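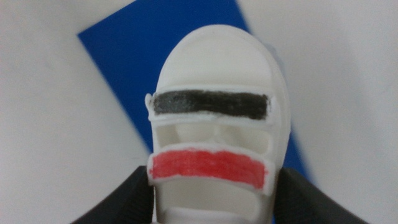 Small white shoe, view from the top. Black strap near the toe, red strap behind it.

Gallery: the little sandals of Kedham

Apr 25, 2026

My name is Bereket Lemma and I keep the pages for our hobby group, Kedham. We are a few people who like miniature things, most of all footwear for dolls and small figures. In our list we have now 184 pieces. Many of them are boots, and for a long time the sandals were a little forgotten. With this gallery I try to correct it.

I have chosen the white ones with color on the straps, as I find them the most cheerful. Ebise Chala made the first selection and I made it shorter. Please forgive me if your favorite is missing, there will be a second part in June.

What I like on the first picture is the black strap. The color is uneven, with lighter gray places and strokes that you can follow with the eye. It looks to me like work by hand, with a marker or perhaps with paint. A narrow line of white stays free on the border of the strap, and the red one has the same. The toe is left plain. Hartmut Rathjen would like to see a number or a small flower on it, but I am of the opinion that it should stay as it is.

For those who want to color straps at home, Zoila Henao gave me her advice. She starts in the middle of the strap and goes slowly to the border, and she stops a little before the edge. She puts the red first and leaves it until the next day, then the black. On her first tries she did it in the other order and the red became dirty. She also says to practice on an old piece, and I agree with her completely.
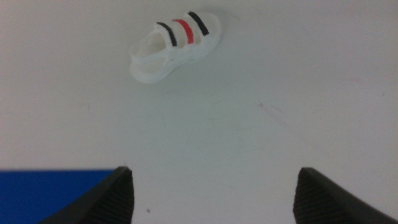 White toy sandal on a white surface. Stripes in black, red and black, heel strap without color.

In this view the heel is easier to study. The strap goes up in a loop and leaves a small opening, and the sole is quite thick for such a small shoe. I am fond of thick soles, they remind me of the sandals I wore in school. The red stripe is a bit wider than the black ones, and I think this is why one looks at it first.

Kidus Hadgu asked if we can show a sandal with green or yellow also. We have two, but they are still packed from the last meeting. They will come in the June part, together with the slippers.

If you have small sandals of your own, write to me through the contact page. Please tell the length and what you used for the color.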